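Ticket: Front loader stops before spin, small loads only
Site: Tultley, ground floor laundry
Opened: 2022-07-12
Status: Monitoring

Reported fault
Washer fills, washes and drains, then tumbles back and forth and ends without a full spin. Towels come out heavy with water. No error code. Cycles with a full drum finish normally at 1,000 rpm.

Checks done
Drain filter: one hair tie, some lint. Cleaned and refitted. No change.
Drain hose: no kink, standpipe height OK.
Level: front left foot was 3 mm short. Adjusted, locknut tightened. Slightly less rocking, fault still present.
Drum bearings: turned by hand, no play, no grinding.
Empty spin program: reaches full speed, no abnormal noise.

Finding
Fault follows the load. One waffle towel washed alone collects on one side of the drum and the balance check gives up after roughly 15 minutes of retries. Same behavior was logged in February on the Hollenstein machine, closed there without parts.

Procedure until further notice
1. Do not run a single towel. Minimum load is 8 hand towels or the equivalent.
2. Do not mix one heavy item with light ones.
3. Load towels one at a time, shaken open, no rolled bundles. Keep edges clear of the door gasket.

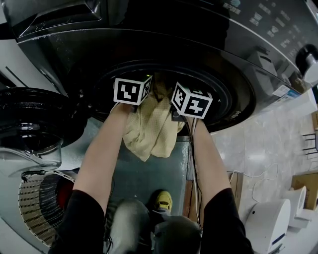
4. Wipe the gasket fold before closing the door. Lint left in the fold can cause a drip at the front.
5. If the cycle still ends without a spin, open the door, redistribute the load by hand and select spin only. Note the load in the log.

Open items
Shock absorbers not tested. Order a pair from Sketness if the fault shows up with a full drum.
Ticket stays open until the next 3 mixed loads have been logged.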